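Talking Batteries and Bill Shock With Furncombe's Solar Lead
25 Feb 2026

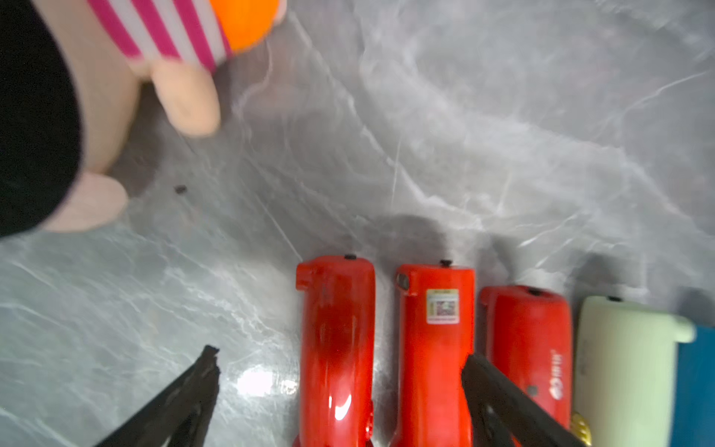
I've wanted to do a piece on community solar for ages, mostly because I signed up for a share last year and still couldn't explain my own bill. So I called the project lead at Tokgate, the little outfit behind the new solar field outside Furncombe, and she talked to me for over an hour while I scribbled. She has a habit of explaining things with whatever's nearby, and by the end I was doing it too. My gray marble-patterned tabletop became the field, the plush toy with the pink and white stripes was the substation, and I kept dragging my finger between them to work out where the cable goes. (It helped!)

The field has 4000 panels and feeds 529 subscribers, all of them on the same local circuit. I asked if that meant my kitchen was running on those exact panels. She laughed. "Everybody wants that to be true," she said. "The power goes wherever it's needed. What you get is a credit for your share of it, and the credit is real money."

The bill is the part people call about, and she doesn't blame them. Credits show up a month behind, so your first statement looks like you've signed up for nothing. "February is my worst month on the phone," she told me. "You've got short days, high heating bills, and a credit from an even darker month. I tell people to look at the whole year."

I wanted to know about the battery, too, since you can see the white containers from the road. It came from a company called Boltska, and getting it hooked up took longer than the panels did. The hold-up was an inverter part from Zariņš, which got redesigned halfway through the order. "We had a finished battery sitting there for weeks, doing nothing," she said. "I drove past it every morning and grumbled."

It's running now, charging around midday and letting go in the early evening when everyone's cooking. She'd like a second one, but the utility has to study the line first, and she wouldn't give me a date no matter how I asked.

There's a waiting list of 354 households for the next phase. Renters can join, which I hadn't known, and if you move within the same utility area your share moves with you. Leaving takes 60 days' notice. I asked what she'd tell someone on the fence. "Bring me twelve months of bills," she said, "and we'll go through them before you sign anything."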